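Media Industries: Franchise Publicity
Handout 6: The Announcement Cycle
Instructor: Theano Karagiannis
Monday, April 5, 2021

6.1 Terms

An announcement is any first public release of information about a title by its rights holder. A reveal is an announcement that carries new footage or artwork. A leak is the same information released by anyone else. Trade coverage and fan coverage are counted separately in this unit, even when a fan site is first to publish.

The slate is the full list of titles a studio has dated or named. Titles in development that have been neither dated nor named are off slate, whatever the press says about them.

6.2 Case: Vurum

Vurum is a science fiction series from Vastiter, now planning its third feature. The second film, Tomar, was announced at a closed exhibitor event in December, with a title card and two cast names. The trailer followed 17 weeks later. In the gap, the studio released no footage and answered no press questions about the plot.

Our sample for this period is 2809 posts and articles. Of these, 700 repeat the title card announcement with no added information. Another 500 discuss casting rumors, most of them traced to a single unsigned post. The remainder is mixed and is coded in the spreadsheet under "other." 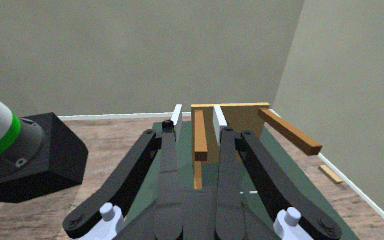 Note that repeat coverage is not worthless to the studio. It keeps the title in search results and in headlines at no media cost. It does decay quickly. In the Tomar sample, almost all repeat items appeared in the first week. Rumor items were spread over the whole gap and rose again just before the trailer.

6.3 Holding back a cast list

Vastiter named two leads and withheld the rest. Compare Clullotell, a smaller studio, which issued full cast lists with each title. Full lists produce one large spike. Partial lists produce a smaller first spike and a series of later ones, each tied to a new name. Do not assume the totals differ; the reading for next week disputes this.

6.4 For next session

Read chapter 4 up to the section on test screenings. Code your assigned batch using the revised sheet. Items that quote a leak and an official release together are coded as official. Bring disputed items in print.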